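The long road to Elholm (and my 34 hours in it)

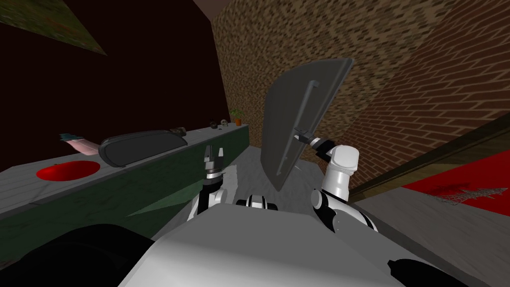 Simulated kitchen with the red sink, seen from the robot's side.

Filed under: Games, Slow Evenings, Rambling

4 October 2023

So I finished Elholm last night, and I've been walking around all day with that slightly hollow feeling you get when a game you've been living in is suddenly over. The clock on my save says 34 hours. I know people who finished in half that. I also know those people didn't stop at every single bus shelter to read the timetables, and I did, and I regret nothing!

If you missed it when it came out in June, Elholm is a small adventure game about delivering mail on an island where the ferry only runs when it feels like it. You get a van, a bad map and a radio. There's no combat, and you can't really lose (you can get the van stuck in a ditch, which I managed on my very first morning). Most of what you do is drive around, knock on doors and work out who isn't speaking to whom. It's by Wieczorek, the little studio that made Itier a few years back, and if you played Itier you'll recognize the humor right away — dry, a bit sad, lots of jokes about soup.

I wasn't sure I'd like it. Itier was a puzzle game and I loved it because everything clicked into place so neatly. Elholm doesn't click at all for the first few hours. You deliver a parcel, someone says thanks, you drive home in the rain. I almost quit on the second evening. Then I got a letter with the wrong house number on it and spent the whole next session trying to find where it belonged, and by the time I had I was completely gone on it.

The letters are the best part. There are 1253 of them according to the stats page, and you can open any you like, though the game quietly remembers if you do. I held out until chapter three and then opened one from the lighthouse and felt terrible about it. The lighthouse people were cold to me for ages afterward. I tried bringing them extra lamp oil and it made no difference whatsoever.

Now the grumbling. The van handles like a shopping cart on the north road, and the patch last month made it worse, at least on my machine. The inventory screen is a mess too. You've got six slots, a parcel takes up two of them, and the sorting button puts everything in an order I never figured out. I ended up leaving things on the passenger seat and forgetting about them, so somebody on the west shore waited roughly a week of game time for a kettle. Sorry about your kettle!

Also, please, let me save in the van. I get that they want you to go home and sleep and see the evening scenes (they're lovely, the one with the power outage especially), but I play after dinner and sometimes I need to be in bed in ten minutes. Twice I left the whole thing running overnight so I wouldn't lose a long delivery run.

I played with a controller the whole way through, except for the map, where I kept reaching for the mouse so I could scribble notes. You can draw right on it! My map is now covered in arrows and swear words and one quite good picture of a goat.

About the ending — no spoilers — I got the one with the ferry. I gather there are at least two more. I'm tempted to go back and try for the quiet one, where you apparently have to leave the lighthouse mail alone from start to finish, but I want a break first. Next up is Conda, which has been sitting in my library since the spring sale and is supposed to be a racing game with snakes. I'll let you know.

If you've played Elholm, tell me in the comments what you did with the parcel that ticks. I put it in the sea.

Recent posts
Itier, replayed with the sound off
My desk chair has given up
Games to play when you have a cold
Six demos in one weekend
Why I still keep a paper notebook for puzzle games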